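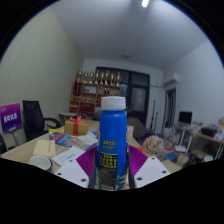 I finally rode the old rail trail out to Sostow, 76 kilometers there and back, and I loved every bit of it! The first stretch is all gravel and birch trees, then you climb to 606 meters (slowly, in my case) and the whole valley opens up. I stopped at the Melis bakery for a poppy seed roll, then went back in for another. 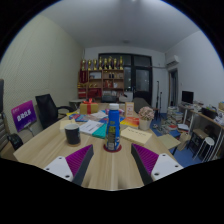 Jabłońska thinks I should go again in November, when the leaves are down and the lake shows through from the trail. I'm already looking at my warm gloves, and at the longer loop through Davier.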